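On the Keeping of a Reading Room

May 31, 2026

Readers of these pages will know that I have served for some years as secretary of the Detwood Reading Society, and that I write here in a private capacity. The views below are my own. They concern the matter of silence, on which the Society's members have lately been divided, and on which I have been asked more than once to state my position.

The house rules of the reading room were drawn up when the Society had 32 members. Rule four provides that "conversation shall be confined to the vestibule." It makes no allowance for whispered inquiries, for the settling of children, or for the laptop keyboard. The Society now has 539 members, and the vestibule holds six of them in comfort, or eight in summer when coats are not an issue.

In October the membership was invited to comment on a proposed change to rule four. We received 116 written replies. I have read every one of them, several twice, and wish to record that the standard of argument was high. A majority favored keeping the rule as it stands. A sizable minority asked that quiet talk be allowed in the afternoon. Four replies concerned the parking.

The case for strict silence was put most fully by Reet Rimkutė, whose letter ran to five pages. She observes that a person wishing to talk has the whole of the town in which to do so, while a person wishing to read without interruption has very few places left. Home is seldom quiet. The public library, for reasons it has explained and which I respect, no longer keeps a silent floor. She asks what a reading society is for, if it cannot offer the one thing its members are unable to arrange for themselves. I find this difficult to answer.

The other case was made by Brijesh Tripathi, who joined two years ago and attends most afternoons. He writes that for his first three months he did not exchange a word with another member, and that he very nearly let his subscription lapse. What changed his mind was a remark, made in breach of rule four, about the book he was holding. He does not ask for a noisy room. He asks that a member who says "good afternoon" in an ordinary voice should not be looked at as though something had been broken.

I have sympathy with both letters. For many years I was firmly of the first party, and I own that I have done some of the looking.

My present view is that the hours should be divided. The morning would remain silent, without exception, and the same would apply after six in the evening. Between two and six, quiet conversation would be permitted at the window end, where the newspapers are kept. The far end would stay silent at all times. I am told by Ecaterina Avram, who has run a room on this plan elsewhere, that members sort themselves out within a month and that very little enforcement is needed.

There remains the question of seating, which is less separate from the question of noise than it may appear. Hard chairs scrape. Upright chairs also encourage short visits, and short visits mean more use of the door. A deep seat keeps a reader in one place, and upholstery does something to soften the sound of a room.

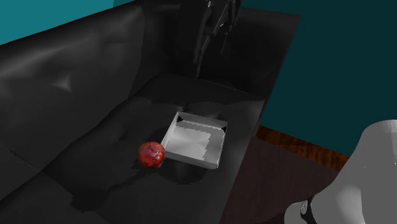
A black leather couch with a tufted back.

Leather has its critics among the members, chiefly on account of the noise it makes when one shifts position. I would answer that a person who is reading well does not shift very often. Cloth is quieter but holds dust, and the Society's cleaning budget for the year stands at $1,734, a sum which must also cover the windows.

The proposal on hours will go to the next general meeting, where I shall speak in favor of it and vote accordingly. Members who wish to send further comments should do so in writing - to the Society, please, and not by way of this page. Comments on the parking should be addressed to Jonalyn Lumanlan.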